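Wurnesa drawer set: house rules for recording and labelling

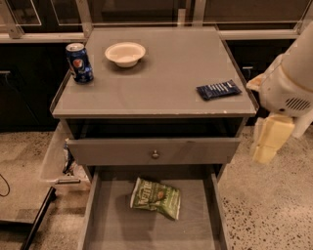 Kiprono Kariuki

Hello! I look after the Wurnesa drawer set, and these are the rules I'd like you to read before you add to it or train on it. We're at 349 episodes so far, all with the grey nightstand.

A drawer counts as "open" only when it's pulled right out, like the lower one with the green bag of chips in it. Anything less is "part open" (yes, even if you can see the snack). The cubby has its own label, so please don't call it a drawer – I spent most of March fixing those!

Name things by what they are and where they sit: "Pepsi can, back left" is lovely, "drink" is no use to me. If you can't read a wrapper, write "candy bar" and leave it at that.

Start every take with the gripper beside the nightstand, clear of the top. Keep cables away from the drawer's path and stay out of reach while the arm is live. One hand on the stop button, please, and no leaning in to straighten a bowl.

Failed takes stay in, marked "fail". Ye-ji Yeon checks the labels, so send any changes to her first.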